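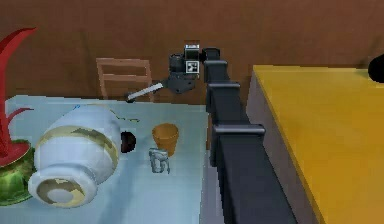

Liritz folding workbench

I'm Roya Kiani and I sell a small range of workshop kit from a unit behind my house. The Liritz is the one I get the most emails about, so I've tried to put everything on this page (do still write if I've missed something!).

It's a folding bench with a birch ply top and steel legs. Opened out, the top is 12 hundred millimetres long and sits 800 mm off the floor, which suits me nicely at 162 cm. If you're a good bit taller, get the Pakzad leg extenders, because I've watched my brother sand a door on the standard height and he complained for a week.

I use mine for chair repairs and, every August, for bottling plums. The finish on the top is a hard wax oil, so glue drips lift off with a scraper once they've set. Boiling pans will mark it, so put a board down first.

What's in the box
Bench top and leg frame, already joined
Four Skidside rubber feet
Two bench dogs
Hex key and a spare bolt

The feet are brilliant on concrete and a bit grabby on lino. Lift the bench to move it, don't drag it!

Folding it takes a minute the first time and much less after that. Pull both catches, tuck the short legs in, then the long ones. If a catch feels stiff, a dab of candle wax sorts it.

The Disto vice fits the pre-drilled holes at the left-hand end. It's sold separately and I'm out of the green ones until the next delivery, but there are plenty in black.

Spare feet and catches are on the parts page.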